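Magazine > Makers > Workshop Visits

Hands On at the Tamum Workshop

The first thing Siv Tangen does when I walk in is hand me a gripper and tell me to pick up a grape. I squash it. She laughs, passes me another one, and I squash that too!

Siv belongs to a shared workshop called Tamum, where members pay $54 a month for bench space, a 3D printer and more extension cords than I have ever seen in one room. Since November she and Warrick Bolger have been building a pair of hand-held grippers there. You wear them, you do ordinary chores with them, and the recordings go toward teaching a home-built arm (they call it Tanis) to do the same chores by itself.

The arm came first. Warrick put it together in his garage from printed parts and hobby servos, and the whole thing has cost the pair $985 so far, including one motor that went up in smoke. It moved beautifully and knew nothing. "I was writing out every motion by hand," he says. "Two evenings to lift a spoon, and then somebody would move the spoon."

So they built the grippers. The first version was a kitchen tong with a sensor taped on it, and I got to hold that one as well - it's heavy, and it pinches. They are now on version 26, which straps over the hand and closes when you squeeze. The straps took longer to get right than the fingers did. Too loose and the gripper lags behind your wrist, too tight and you want it off after ten minutes.

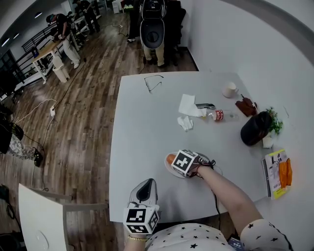 Tracking is the part Siv could talk about all night, and I was happy to let her. The software has to know where each hand is at every moment, and it works that out from printed black-and-white patterns. Each gripper carries a white cube with the patterns on its faces, so that turning your wrist brings another face into view. The clutter on the table is good practice material too: a bottle lying on its side, a crumpled tissue and a pair of open eyeglasses all ask for a different kind of grip. Warrick wants to try the arm on glasses next. I'd keep mine in my pocket.

Cables are still the big annoyance. Going wireless is on the list, right after softer finger pads and a better way to sync the two hands. Before I left I had one more go with the grape, slower this time, and got it into a bowl in one piece. I was ridiculously proud.

Reader comments

Kiri McKinnon: Would love to see the strap pattern. Mine always slip toward the thumb.

Stavros Hoxha: $985 with an arm included is great going. I spent more than that on servos.

Kamlesh Kanaujia: Try matte paper for the patterns if you haven't. Glossy ones gave me endless trouble under bench lights.

Contact us | Copyright McPhee Magazines | Back to top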